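Konix 332 Electronic Lockbox for Listed Homes

Herken Property Supply
Home > Listing Equipment > Lockboxes > Konix 332

The Konix 332 is an electronic lockbox for use by licensed brokerages and property managers. It holds the keys to a listed home at the property and releases them only to persons whom the listing office has approved. Each opening is recorded with the time and the name of the agent, and the record is sent to the listing office the next time an approved phone is near the box.

The unit may be hung from a door handle, a railing or a gas meter pipe. A wall plate is sold separately for condominium buildings where the association does not permit boxes on individual doors. Offices that already use the Vultar wall plate may keep it, as the hole pattern is the same.

Access and Scheduling

The listing office sets the hours during which the box may be opened. Showing hours may differ from one day to the next, and a seller may ask the office to block the box at any time. One-time codes may be issued to inspectors, appraisers and contractors. A one-time code expires after 2 hours unless the office selects a different period.

The box stores up to 4000 entries. When the memory is full, the oldest entries are replaced first. Offices that must keep showing records for a longer period should export them at the close of each listing.
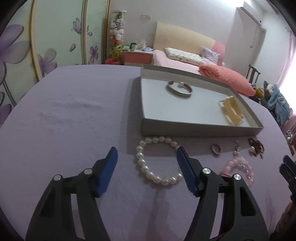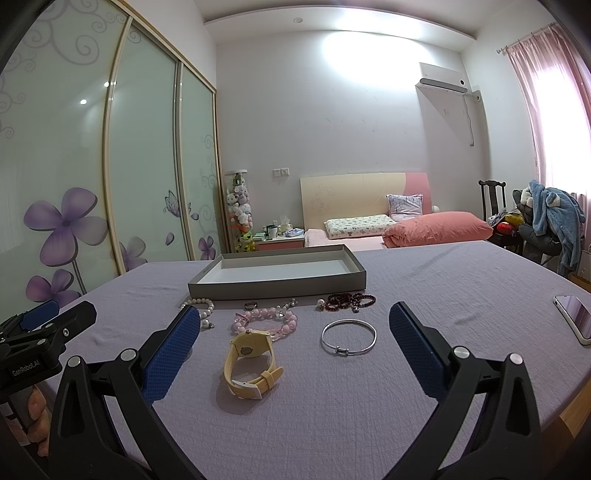 Customer Comments

Tài Trương writes: We moved our whole rental side over to the 332 in July. Setting the hours is simple and the sellers like getting a notice when an agent goes in. My one complaint is the key tray. It takes two house keys and a mailbox key without trouble, but a garage remote will not fit, and we have had to keep those at the office.

Herken replies that a deeper tray is offered under the part name Quách and fits all boxes in the Konix line. The deeper tray must be ordered with its own door. It may be fitted by the brokerage and does not affect the warranty.

Specifications

Shackle: hardened steel, with vinyl cover
Key tray: standard depth; deep tray optional
Power: replaceable lithium battery
Memory: 4000 entries
Phone connection: Bluetooth
Colors: black, slate
Warranty: 7 years on the body and shackle, 2 years on electronic parts

Ordering

Orders are accepted from licensed brokerages, property managers and agent associations. A copy of the office license is required with the first order. Boxes are shipped locked, and the opening code is sent separately to the broker of record.

Returns must be requested through the office account. Entries remaining in memory are erased on receipt, and Herken does not keep a copy.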